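Let the Robot Be Slow

I have been going to the shared workshop in Plemden for two years now, and the argument I get into most there has nothing to do with whose turn it is on the table saw. It's about speed. Somebody walks past our arm, watches it creep down toward a jar, and says, "I could have done that four times by now." Sure you could! So could I. I still think slow is the right way to build one of these things, and I want to make the case properly, because I always do it badly when I'm standing there with a screwdriver in my mouth.

A bit of background. The project is called Sturkico (don't ask, it was a typo on a sign-up sheet and it stuck). The idea is small: an arm that picks up jars, the ordinary kind you keep screws or lentils in, and sets them down where you want them. We put in $2600 between us, and most of that went into getting the secondhand arm working again. The software side is a pile of scripts I named Ustent, and I'm fond of it the way you're fond of a car that only starts in second gear.

So, speed. Last February we were all in love with it. We had the approach move turned way up, and it looked fantastic from across the room. Up close it was another story. Every time it missed, I learned nothing, except that it had missed. Was the grip too wide? Was the jar a little off its mark? Did the wrist swing on the way down? I couldn't tell you, it was over before I'd focused my eyes. We'd change a number, run it again, get a different miss and argue.

Then one evening I turned everything down to a crawl, mostly out of crankiness, and sat with it until the place closed. I learned more in that one evening than in the month before. You see the finger come in beside the lid. You see which side is going to touch first. You have time to say "wait, wait, stop" and have it mean something.

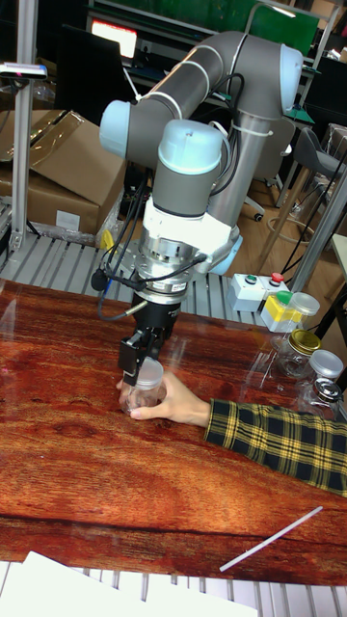 What a hand on the jar teaches you

I know plenty of people think that if a person is still holding the jar, the robot isn't doing the job. The whole point is to take the hand away, they'll say, and yes, eventually, fine. But a small clear plastic jar with one gripper finger up against it and somebody's fingers wrapped around the lower half is my favorite stage of the whole build. Your hand feels the push before any log file tells you about it. If the finger is shoving sideways you know right away, and you know how hard, and no graph I've ever made is as good as that.

It does mean you have to take care. We keep the speed low for anything with fingers nearby, and everybody learns the stop button before they learn anything else. I'm strict about that and I don't mind being called a bore.

Where I'll give some ground

The fast crowd has a point about boredom. Slow testing is dull, and a dull project loses people. We lost 2 that spring, both good with their hands, and I'm sure the crawling had something to do with it. I also let it go on too long. By the time I'd logged about 2000 slow grabs I was hiding in them a bit, tweaking things that were already good enough.

There's a guy-in-a-garage style of writing, the Pathak newsletter is full of it, where every build is a race and the video is sped up so you never see the waiting. I enjoy those as much as anybody. I just think they give beginners a strange idea of what the work is like, and then those beginners come in, crank up the speed on day one and go home mad.

My advice, if you've got an arm on a bench somewhere, is to spend your first weeks with it at a pace that annoys your friends. Use cheap jars. Glass can wait until you trust the grip, and I'd write down what you felt as well as what you measured. We're turning ours up again next month, a notch at a time, and I've already been told a notch is too small.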